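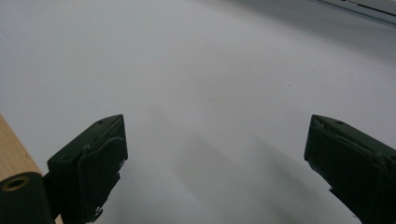
So I finally moved my little platformer off the old tile editor and into Kimus, and I have opinions! I'd been putting it off since September, mostly out of laziness (and a bit of fear, because my level files are a mess).

Importing went better than I deserved. All 80 of my levels came across, and only 2 of them opened with the water layer sitting on top of the trees. I fixed those by dragging the layers around for a minute and saving again. The auto-tiling is what sold me, though. You paint a blob of dirt and it sorts out the corners and the grass edges as you go, and I spent a whole Wednesday evening just drawing caves for the fun of it.

What I don't love is the undo. It remembers 1000 steps, great, but switching to another level wipes the lot. I lost a really nice waterfall that way and had to go make tea and calm down before I could look at the screen again.

The other thing is collision shapes. In my old editor I drew them once per tile and forgot about them. Kimus wants them on a separate sheet, and if you rename the sheet, your hero falls straight through the floor. I did this to myself three times before I wrote a sticky note.
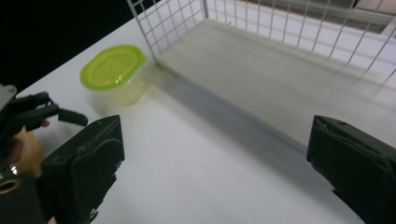 Napaporn Wiriya wrote in to say the undo thing bit her too, and that she now keeps every level of a chapter open in its own tab, which seems to hold on to the history. I tried it with six tabs and yes, it works, though my poor laptop fan was screaming by the end.

Next up is slopes, which I've been dodging for as long as I've been making games. Kimus has a slope brush and it looks lovely right up until you jump on one, at which point my hero starts vibrating like a phone. I think it's my own movement code (it's always my own movement code). If anybody has slopes working at low frame rates, please leave me a comment with how you did it, and I'll put up the cave levels once the bats stop flying through walls.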